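**Brominell Tabletop Practice Kit, second edition**
Reviewed by Benedetta Vitale

I should say up front that I don't like rule books for robots. Most of the ones I've been sent were written by people who had a product to sell and needed a badge to put on it. So when Brominell mailed out its practice kit (a simulator package, a spiral-bound code of good practice and a checklist you're meant to laminate yourself), I left it on the shelf until a wet Wednesday.

The code runs to 28 rules for two-armed robots working at a kitchen or dining table. You load the table, run the task, and mark the run against the checklist. The task I spent longest on is the fruit one, with an apple on a patterned plate and an empty oval dish well away from it.

Rule 7 is the one Brominell is proudest of. An arm without a job must be open, empty and clear of everything on the table. I grumbled at it, then grudgingly came round.

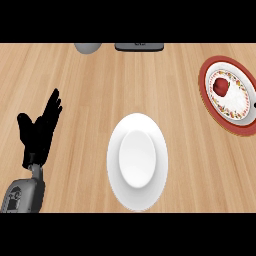 *Fruit task: left hand open over bare wood, nothing within its grip.*

My trouble is with "clear", which the code never defines. Clear by a hand's width? By the length of a finger? Sandhu's older guide at least made you pick a distance and write it down before the run, and then you were stuck with it. Brominell leaves it to "the judgement of a competent observer". I have met a lot of competent observers and they don't agree on much. Fengying Xiong, who shared the marking with me, failed two runs that I had passed, and we were both reading the same sentence.

The contact rules are better. First touch on food is supposed to be with the fingertips, from the side, with the other hand staying out of it unless the task calls for both. That is plain enough for a new operator to follow, and you can check it against a single still without an argument. I'd have liked a word about the plate. If the fingers have to pass over a rim to get to the fruit, is that a fault? The checklist has no box for it - I pencilled one in.
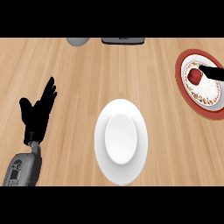

Narnmont Bench Review · No. 80 · p. 28

Stills like these are also where the simulator falls short as a teaching aid. You can see the fingers on the apple well enough. You can't tell how hard they're pressing, and the code has a whole section on gentle handling that asks you to mark force "by eye". I don't believe anybody can do that. Either give us a number beside the picture or drop the section.

The view is a smaller annoyance. It's wide and shallow, with black bars top and bottom, and the things at the far side of the table get chopped off. A rule that says to keep clear of every object ought to come with a view that shows every object.

The binder itself is fine. The paper is heavy, the index works, and the wording is mostly free of the puffed-up language I was dreading. Jesness sells a cheaper booklet covering much the same ground, though its rules for idle arms fit on half a page and read that way.

Would I buy it? For a training room with several people marking the same runs, maybe, provided you sit down first and agree on your own distance for rule 7. For one person at one bench, borrow a copy and photocopy the contact rules. Brominell tells me a third edition is due in November with "clarified spacing language". I'll believe that when I've got a ruler against it.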